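Fillo 桌面双臂与练习面板
说明文件
更新:12/11/2020

这个目录放的是 Fillo 的图纸、接线表和控制脚本。Fillo 是在 Jonovwood 共享工坊里做的小型机械臂项目,用来练习拨开关、按按钮、推滑块这类小动作。机械部分已经定型,软件还在改,接口随时会变。

目录内容
cad/ 夹爪、支架和底座的图纸
firmware/ 舵机控制板程序
scripts/ 标定、录制和回放
panel/ 练习面板各模块的固定位置和坐标
logs/ 11 月的测试记录,旧格式,不再维护

硬件
每条臂用 7 个舵机,其中一个管夹爪开合。控制板是 Chiriac 的旧版,固件需要 18 以上的版本号,低于这个版本读不到舵机电流。夹爪手指为打印件,指尖附近留有凹槽,装配时注意左右不要装反。腕部摄像头先固定再走线,线要留出腕关节转到极限位置的余量。

练习面板
面板由几个模块拼成,接缝处是拼图式的凸榫。模块可以换位置,换过以后必须重新标定,旧的坐标文件不能直接用。滑块模块上印有 1 到 5 的刻度,脚本里的目标值与刻度一致。拨动开关旁印有 On 和 Off,scripts/ 里的动作名也沿用这两个词。面板直接放在桌上,斜着放也可以,标定脚本会算出角度。

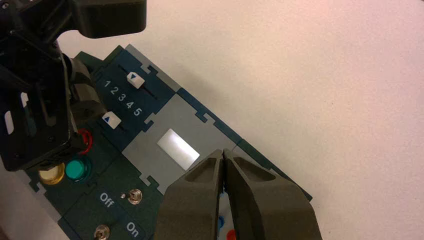 工坊留言板上有人问,滑块为什么不用夹住再推,单指侧推不是更省事吗,他自己用 Brakari 的夹爪一直这么做。单指侧推我们试过,推到两端没有问题,停在中间刻度时容易过头,所以默认动作仍是夹住旋钮再移动。想用侧推的话,把配置里的 slide_mode 改成 push,速度同时调低。

标定步骤
1. 面板用胶带固定四角,接通电源。
2. 运行 scripts/home.py,两臂回零。
3. 运行 scripts/calib.py,按提示用指尖依次碰三个参考点。
4. 检查输出的误差,大于 2 毫米就重做。
5. 坐标文件存到 panel/,文件名带上日期。

录制数据
目前共有 51 段录制,每段包含关节角、夹爪开度和腕部画面。其中 11 段只录了左臂,文件名以 L 开头。画面没有做曝光校正,面板上发光的显示窗容易过曝,拿来训练识别时请自行处理。

已知问题
两条臂同时靠近面板中部时会互相挡,程序里没有碰撞检测,只有简单的区域锁。
夹爪完全闭合后电流偏高,长时间保持会触发保护。
断电后零位会丢,每次开机都要重新回零。

待办
给区域锁加超时
把 logs/ 转成新格式
补上右臂支架的装配图

图纸和脚本可以自由修改使用,改动后请保留本文件。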